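Bedspread

From Zernomia, the open household encyclopedia

A bedspread is the top cover of a made bed. Goes over the sheets and blankets, usually hangs past the edge of the mattress on two or three sides. Also called a counterpane (older) or coverlet (smaller, stops short of the floor). Not the same as a comforter, which is filled, though stores mix the words up all the time.

Contents
1 Name
2 Materials
3 Care
4 The Gromalcombe spreads
5 See also

Name

"Counterpane" comes from an older word for a stitched quilt. "Bedspread" is the later word and plainly just bed + spread. Took over in American use. In hotels the top cover is still a "spread" even when it's really a folded blanket.

Materials

Cotton, wool, linen, silk for the rich. Chenille and candlewick had long runs in the last century, both tufted. Candlewick is made by pulling soft thick yarn through plain cotton, then washing it so the cloth shrinks and grips the tufts. Polyester fleece and plush are newer, cheap, light, fast to dry. They have a pile, so the color looks paler or deeper depending which way it's brushed.

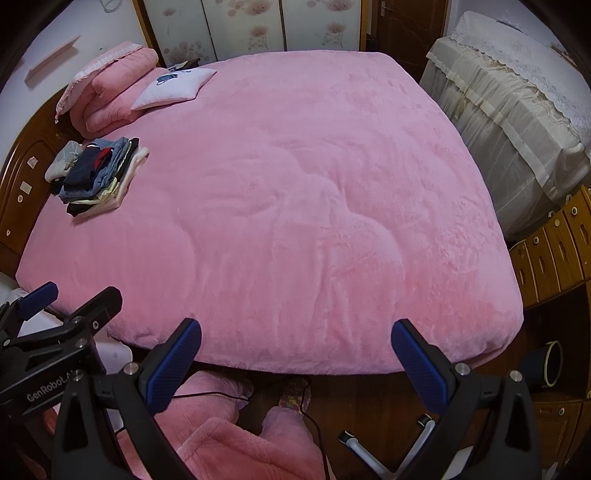 Pink plush on a large bed with a carved wooden headboard, both pictures.
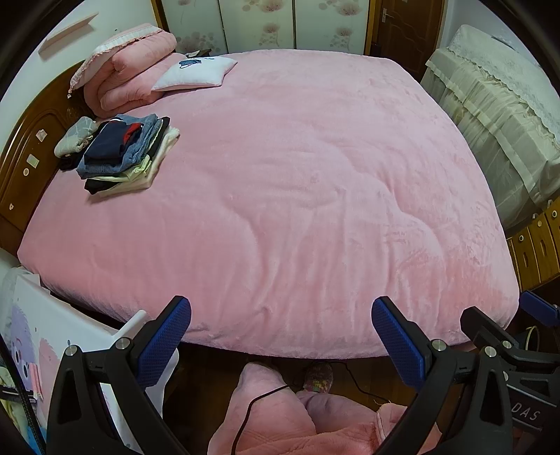
Woven spreads (matelassé, jacquard) hold there shape better and lie flatter. Heavier too. Quilted ones sit between the two.

Care

Check the label first. Cotton can take warm water, plush and fleece want cool water and low heat or the pile mats down. No fabric softener on fleece. Wool by hand or dry cleaned. Big spreads need a big drum, an overloaded machine wont rinse them right. Shake out, dry flat or over two lines.

The Gromalcombe spreads

White cotton spreads with a raised knot border, sold by the Parry mill in Gromalcombe. 296 patterns in the pattern book, most never woven more than once. Chandrasekhar Iyengar cataloged them and dated the oldest from the border knots. Emiliano Beltrán disagrees, puts it a generation later on the yarn. Unsettled. Mill closed in June, year disputed. [citation needed]

See also

Blanket
Candlewick
Quilt
Valance

Page last edited 02/01/2020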